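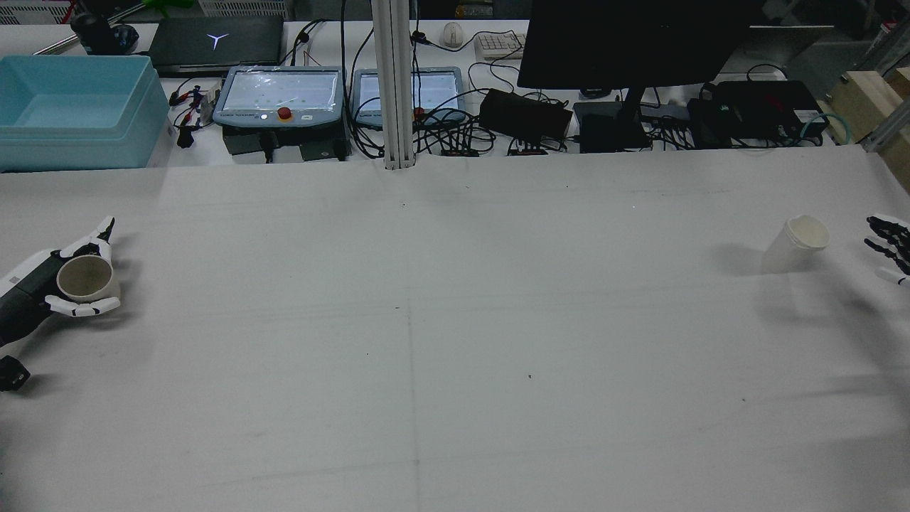

Für Arbeitsplätze, an denen Greifhände mit Haushaltsgegenständen erprobt werden, gelten in der Werkstatt Dernum die nachstehenden Hinweise. Sie ergänzen die Betriebsanleitung des jeweiligen Herstellers und ersetzen keine Gefährdungsbeurteilung. Die Arbeitsfläche ist von allem freizuhalten, was nicht zur laufenden Aufgabe gehört. Bei Übungen mit zwei Händen und Pappbechern stehen Bediengeräte, Tastatur und Netzteile auf der hinteren Bank, jenseits der Tischkante. Der rote Not-Halt am Bediengerät muss jederzeit sichtbar und ohne Umgreifen erreichbar sein.

Leichtes Übungsgut
Pappbecher werden grundsätzlich leer verwendet. Flüssigkeiten sind erst nach Freigabe durch die Aufsicht zulässig. Eingedrückte Becher werden aussortiert. Für Becher genügt die niedrigste Kraftstufe, die einen sicheren Halt erlaubt; jede Änderung ist im Geräteheft einzutragen.

Kabel
Leitungen sind so zu führen, dass sie auch bei ausgestrecktem Arm nicht in den Bewegungsbereich gelangen. Lose Stecker an der Tischkante werden vor dem Einschalten gesichert oder entfernt. Krokodilklemmen und offene Steuerplatinen gehören nach Arbeitsende in den dafür vorgesehenen Behälter.

Reinigung
Der Tischbelag wird bei abgeschalteten Antrieben mit einem leicht feuchten Tuch abgewischt. Scheuermittel sind nicht gestattet. Die Fingergelenke werden ausschließlich trocken mit einem weichen Pinsel gereinigt.

Prüfung
Der Not-Halt ist alle sieben Tage auf Funktion zu prüfen. Die Prüfblätter liegen in Raum 123 aus und sind im Ordner Grotimside abzulegen.

Stand: 11. Nov. 2024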